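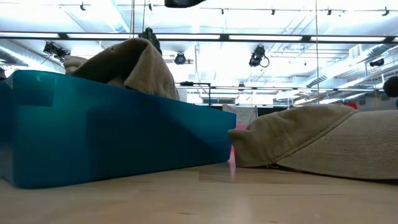

Why do soft things end up on top of a storage bin instead of inside it? Mostly the last step gets skipped - people carry the item to the bin, let go, and count the job as done.

2021-07-21
By the Tasen Household Storage Group

4.2 Items left on the rim

We use "rim item" for any cloth thing resting on the top edge of an open bin, part in or part out, at the end of a tidying round. Figure 1 has a khaki-beige piece humped over the rim of a teal translucent bin, possibly a cap, and a second beige fabric item lying on the wooden surface to the right. In our coding the first is a rim item, the second is "beside".

Figure 1. Rim item and beside item, teal bin.

Beside items were easy to code. Rim items less so. The two coders disagreed most on pieces with more than half their cloth hanging outside, and after the May pilot we settled on a plain rule: if any part touches the rim, it is a rim item, whatever the rest is doing. Crude, but it held up.

The main round covered 21 homes in Brivent and Ahn, seven tidying rounds each. Of 296 cloth items left out of place at the end, 35 were on a rim. Most of the others were beside. A few had gone to another room altogether and are dealt with in 4.4. Hats, tea towels and thin scarves made up the bulk of the rim group. Jumpers hardly featured, they tend to slide one way or the other under there own weight.

Bin height mattered less than we expected. Fill level mattered more. A bin already full to the top gives a flat resting place and the item just sits there, which people in the Ahn homes described as "put away". In Brivent the same people would often call it put away in the morning and not in the evening. No good explanation for this yet.

See-through walls were a seperate question. We had thought that being able to see the contents would make people push things down properly. Not in this sample. Clear and tinted bins had rim items as often as solid ones, though the solid bins were nearly all in hallways, so room and bin type are tangled up and we would not lean on it. The Ollier bins, issued to the Brivent homes only, came with lids. The lids were off at nearly every visit. Several had been put under the bin, one was in use as a tray.

Folding made some difference. Items folded before being carried went in whole, or close to it. Items carried bunched in one hand were the usual rim items, especially stiff cotton that keeps its creases. Fold state was noted from the Brivent homes only - the Ahn sheets had no box for it - so the comparison with fill level in 4.3 uses the Brivent rounds alone.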